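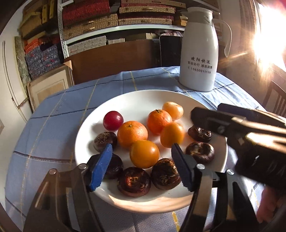
Fruit plate on the lunch table, Villton field day.

Home | Field Notes | Soils | Equipment | Archive | Contact

Villton Field Day: Strip-Till, Residue and a Look at the Drainage Plots

The Villton station opened its gates on 4/8/24 for the spring soil management day. I attended the morning plot tour and the afternoon equipment session. I skipped the grain marketing talk, so there is nothing on that below.

Registration was in the machine shed. Each visitor got a plot map and a sheet of treatment codes. The codes on the sheet did not match the stakes in block C, where the replicates had been renumbered over the winter. Colin Mapplebeck, the station agronomist, read out the corrections before we left the shed. Anyone working from the printed sheet should swap treatments 3 and 5 in that block.

The tour began at the long-term tillage trial. It compares no-till, strip-till and spring chisel on a silt loam with a slope that drains toward the east ditch. Corn residue on the no-till strips was heavy and still matted in the low spots. Mapplebeck dug one pit in the no-till and one in the chisel. The chisel pit showed a platy layer just under the working depth, and roots from last season's corn had turned sideways along it. The no-till pit had more open channels but was noticeably wetter at the same depth. He would not draw a yield conclusion from two holes, and he pointed out that the wet profile had delayed planting on those strips two springs running.

Next was the residue cover demonstration. We stretched a knotted line diagonally over the rows and recorded each knot that touched residue. My group and the group next to us got clearly different readings on the same strip. Most of the difference came from how people treated small fragments. The station's rule is that a piece too small to stop a raindrop is not recorded, and after that was explained the second readings agreed fairly well.

Dagmar Hrnčiar presented the drainage plots. Two of the tile outlets have control structures with removable boards, and she pulled a board so we could see the flow change. Her main point was timing. Boards left in too late in the spring keep the upper soil wet and cancel the benefit of the stored water. Her crew takes them out ahead of field work and puts them back after the crop is established. She had nitrate samples from the outlets but only one season processed, and asked that the numbers not be passed around yet.

Lunch was in the shed.

The equipment session covered two strip-till bars. The Grimero unit uses a shank and paired berm disks, and the Brunet unit is all coulter. Both were run across the same rye stubble at the same speed. The shank made a darker, more uniform berm and brought up some clods on the headland, where the ground had been driven on. The coulter unit left a flatter strip with less soil thrown, and it hairpinned rye stems in the heaviest patches. Stellan Solberg, who operated both, had set the row cleaners higher than he wanted on the Brunet and said so. I would treat that comparison as incomplete until it is repeated with matched settings.

A strip of the Olto cereal rye was left standing for a planting-green trial. It was ankle high on the day. Termination dates will be staggered, with the last one after planting. I plan to go back for the summer walk to see the stands.

Parking was on sod by the north gate and held up well. Wear boots for the drainage plots - the path along the ditch is soft.

Comments (3)

Torbjørn Rønning
Did they say what down pressure the Grimero was running? We get the same clods on our headlands and I have been blaming moisture.

Idun Rønning
Torbjørn, I asked Solberg that after the demo. He had it at the factory setting and had not changed it between passes. I still think ours is moisture.

prairie_tile
Good to see the note on block C. I wrote all my observations against the wrong codes and only found out when I got home. Is there a corrected map online?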